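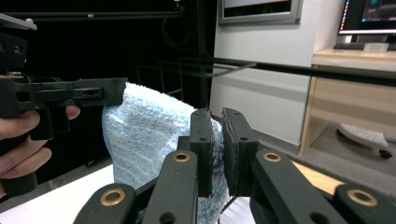 Blue and white terry towel

MINUTES OF THE SEPTEMBER MEETING
Skiltura Swimming and Bathing Club

Present: Oriana Daza (chair), Hamish McIver, Delia Insaurralde, Graciela Leiva, Folasade Onyeka (minutes). Nine other members attended.

The meeting opened at 7:05 p.m. in the upstairs room.

1. Minutes of the last meeting

Hamish asked for one correction. Under "Boiler" the minutes said the inspection had been paid for. It had been booked but not paid for. With that change the minutes were accepted.

2. Matters arising

Gate lock. The new lock is fitted. Delia has five keys and will hand them to the morning openers this week. Anyone holding an old key can throw it out.

Parking. Oriana wrote to the town about the painted lines on Vorell Street and has had no answer. She will phone.

Lost property. The box by the front desk is full again. Items left after the end of the month go to the thrift store. A member asked if goggles could be kept longer. Agreed that goggles stay in the box until the winter break.

3. Money

Graciela handed out the accounts for the summer. Day tickets were up on last year and lane rental was down, mostly on account of the two weeks in July when the deep end was closed. The club has $600 set aside for small repairs and nothing has been drawn from it yet.

The water bill was higher than expected. Graciela has asked for the meter to be read again. Hamish said the shower at the far end of the men's side runs on for a long time after the button is let go, and that could be part of it. He will take the valve apart and look.

There was some discussion of whether the accounts should show towel rental on its own line. At present it is counted with locker fees. Graciela said she can split it from next month but not for past months, as the till does not keep them apart. Agreed.

4. Towels

This item was held over from the last meeting. The present laundry contract with Bullix ends after the winter season. Delia has been looking at what it would cost to keep it, change to another firm, or wash the towels on site.

Bullix will renew on the same terms, with pickup twice a week. Delia's main complaint is that the count coming back is often short and it takes a long time to get a credit. She also finds that the towels come back stiff. Two members said they liked them that way.

The other firm, Onyshchenko Linen, would pick up 3 times a week and would charge by weight. Delia has a written quote, which she passed around. It works out a little cheaper in winter and a little more expensive in summer. They want a contract of 12 months with no break in it. Oriana said she was not happy to sign for that long without a trial. Delia will ask if a shorter first term is possible.

Washing on site would need a second machine, and Hamish does not think the wiring in the back room will take it.

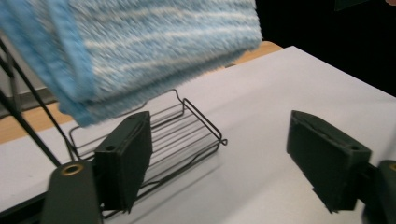 He had an electrician look at that room two years ago for the vending machine, and the advice then was that the panel was close to its limit. A new panel was quoted at the time and the club decided against it. He still has the paperwork and will send it to Graciela.

A member asked about people bringing their own towels. It was noted that most season ticket holders already do. The rental towels are used mainly by day visitors and by the school groups, and the schools have said they would not want to lose them.

Folasade raised the question of fabric softener. She had read that it makes terry cloth take up less water, and asked if either firm leaves it out on request. Delia did not know and will ask both.

It was agreed to put off a decision until the next meeting, when Delia will have the answers. In the meantime torn towels should be put in the gray bin behind the desk and not sent out with the rest.

5. Winter hours

Oriana proposed the same hours as last winter, with one change. The early session would start at 6:30 a.m. in place of 6:00 a.m. from November until the end of February. Very few people came in the first half hour last year and the opener has to be there well ahead of time to bring the lights and covers up.

Three members spoke against it. One works an early shift and would not be able to swim at all. Another said numbers were low last year because the heating was not on in the changing rooms until late in the session. Hamish said this was a fair point and that the timer has been fixed.

After discussion the proposal was changed. The 6:00 a.m. start will be kept through November and Folasade will keep a sign-in sheet at the desk. The hours will be looked at again after that. Agreed, with one against.

6. Lessons

The beginner group for adults is full and has a waiting list. The instructor is willing to take a second group if it can be straight after the first. That would overlap with the water polo practice. Oriana will speak to the polo captain about moving to the deep end only for that hour.

Children's lessons start again the week after next. Graciela asked that fees be paid before the first lesson this time.

7. Other business

The clock at the shallow end is still slow. Hamish will change the battery and, if that does not help, buy a new one out of the repairs money.

A member said the bench by the footbath is rough and had snagged her robe. Hamish to sand it.

A member asked for the radio to be turned down during the morning session. Another asked for it to be left on. Left to the person on the desk.

The meeting closed at 8:50 p.m.

Actions
Oriana: phone the town about Vorell Street; speak to the polo captain
Hamish: shower valve; clock; bench; send panel quote to Graciela
Delia: hand out keys; ask Onyshchenko about a shorter term; ask both firms about softener
Graciela: meter reading; separate line for towel rental
Folasade: sign-in sheet for the early session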